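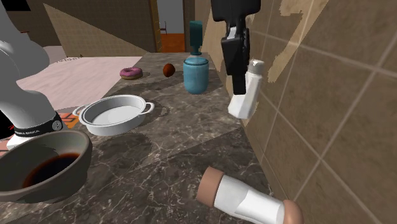 Salt turns into one hard lump in a humid kitchen, what can I do?

Kerkix Community > Kitchen and Pantry > Storing Dry Food

August, posted by slowkettle

Hello all. In spring I moved to Tiongson, near the water, and since then I have a problem with my salt. Before, I lived in a dry place with mountains and I never had to think about it. Now I fill the shaker on Thursday and by the weekend nothing comes out. I have to hit it on the palm of my hand, and then the cap opens and I get a hill of salt on my eggs.

I already tried rice inside the shaker. It helped for a few days, but then small pieces of rice blocked the holes, and my son bit on one and did not like it. I also tried to keep the shaker in the refrigerator, which was a bad idea, the salt was worse after.

The kitchen has one window and no extractor fan. I cook with a lot of steam, mostly soups and potatoes. The shaker stands on the counter to the right of the stove, where I can reach it. I buy the fine table salt from Tadolo in the paper bag, and the rest of the bag stays in the cupboard with a clip on it. The bag is getting hard too, at the corners.

My questions are: is the salt now bad and must I throw it away? Is there a salt that does not do this? And is there something better than rice? I would not like to buy a machine for drying the air only because of salt, if it is possible to avoid it.

Thank you for your patience with my English.

oldpantry

The salt is not bad. Salt does not spoil in the way that flour or nuts spoil. It took water from the air and then dried a little, and the grains stuck to each other. You can break it and eat it.

To save the bag you have: spread the salt on a baking tray, put it in the oven at a low heat, 200 degrees Fahrenheit is enough, and leave it for half an hour. Let it become completely cool before you put it in a container. If you close it while it is warm, you can lock moisture inside with it. Then break the lumps with a rolling pin. I do over 400 grams at one time on a normal tray and it works fine.

After this, the important thing is where the salt lives. Paper is not good at the coast. Take a glass jar with a rubber ring and keep it in a cupboard away from the stove and also away from the dishwasher. Put only a little in the shaker, what you will use in one week. A big full shaker looks nice but most of that salt is only waiting to get damp.

And please do not shake it over the pot when the soup is boiling. I did this for years. The steam goes directly up into the holes. Put the salt in your hand or on a spoon first, and then in the pot.

For the rice, if you want to try again, use whole long grains and toast them in a dry pan first. Broken rice is what gets into the holes. But I think you will not need it if you do the other things.

Thin_Crust

just get a salt pig, problem solved. we have the one from Sasetti, open front, been by our stove forever. you use your fingers so who cares if it clumps

oldpantry

I want to add something to the reply about the salt pig. It is true that with fingers you can break small clumps, and for coarse salt I like it also. But for fine salt in a wet climate, an open pot will make a crust on the top. If you use one, fill it with coarse or flaky salt. Unglazed clay on the inside is said to help a little, I did not test it.

marshroad_kitchen

I live on the coast too, not in Tiongson but with the same fog, so I can tell you what we do at home.

First, look at the ingredients on the package. Many table salts have an anti-caking agent, for example calcium silicate or sodium ferrocyanide. The second name sounds frightening but it is permitted in very small amounts. Some cheaper salts and most of the "natural" sea salts have nothing in them, and these clump first. I do not know what is in the Tadolo one, you must read the bag.

Second, change the cap. Ours had many very small holes and they closed all the time. Now we have a cap with fewer and larger holes and it is much better. Wash the cap when it gets a white border around the holes, and leave it to dry 24 hours before you put it back. This is the step where most people are in a hurry. In my kitchen one night is not enough in summer.

Third, put the lid on the soup and open the window a little when you cook. It costs nothing and the sugar and the crackers will also thank you.

If you like grinding, a mill with coarse salt is also a good choice, but choose one with a ceramic mechanism. The metal one we had before became rusty.

slowkettle

Thank you to everybody. I dried the bag in the oven and now it is in a jar that had pickles before (I washed it two times, it still smells a bit of dill). I looked at the Tadolo bag and it says only "salt", so next time I will buy a different one. The shaker I moved to the shelf by the door. I will write again when the rainy months come.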